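Zirnarico
@zirnarico
12 August 2022

Thread on the cloth folding data, bc a few of you asked how it's going. Typing fast between takes.

1/ Goal for this round: get examples of picking up, moving and folding soft stuff in real bedrooms. Not the lab table. We had plenty of lab table from March and the policy learned the table.

2/ Count as of this morning: 1538 takes kept. Target for today was 95 more. Will see.

3/ Setup is the same as before. Hand-held gripper, camera on the tool, one person, one bed. Walk in, start recording, do the thing, stop. Everything else is bookkeeping.

4/ Bookkeeping is most of it. Every take gets a task line, a start pose and a keep/drop mark. I do the mark right away. Tried doing them all at night once and could not remember which grasp was the sloppy one.

5/ Bedrooms are hard in a good way. Quilts especially. Loud pattern under plain cloth, plain cloth under loud pattern, both want covering. Roses today. Pink and red, green leaves, the full grandma treatment.

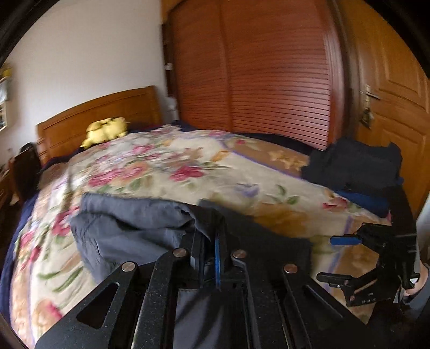 Field notes, vol. 2, p. 95

6/ Gray cloth on the rose quilt. Crumpled, not flat. If every take starts flat you get a model that waits for flat.

7/ Rule I keep repeating to myself - do NOT tidy the room. Navy clothes heaped on the bed, yellow plush toy up by the headboard, leave all of it. The clutter is what we came for.

8/ Grasp notes for anyone doing this at home. Come in low, close slow, take more cloth than you think. A pinch on one layer slips on the lift and then you have a take of nothing. I keep a few of those but tag them, dont mix them in.

9/ Also: pause before the lift. Half a beat. Makes segmenting so much easier later. I forget by take ten every time.

10/ Someone asked if failed takes are worth keeping. Depends. Slip and recover - yes, love those. Slip and I swear and start over - drop.

11/ Wrist is complaining. Two rounds then a break, thats the deal. Switched hands for one set and the paths look totally different, so those go in their own folder till I decide.

12/ Next: Orkavgate wants towels, Bundholm wants socks in pairs. Socks in pairs!! Matching is a whole other problem and I said so. They said "just get the picks first." Ok fine. Picks first.

13/ Naming, since I got it wrong last round: room, item, start state, take number. In that order. Spent an evening renaming becuase I had put the item first and half the scripts choked.

14/ Nasr is the storage box btw, not a person. When I say "Nasr is full" I mean the drive is full. It is full. Moving the March stuff off tonight.

15/ Question for people who have trained on this kind of thing: do you cut the approach or leave it in? I've been leaving it, whole reach from the edge of the bed. Makes the files longer but the policy seems to drift less on the way in. Small sample though, would like to hear other numbers.

16/ Ok back to it. Shirts next, long sleeves, wish me luck. Will post the keep/drop split when the set is done.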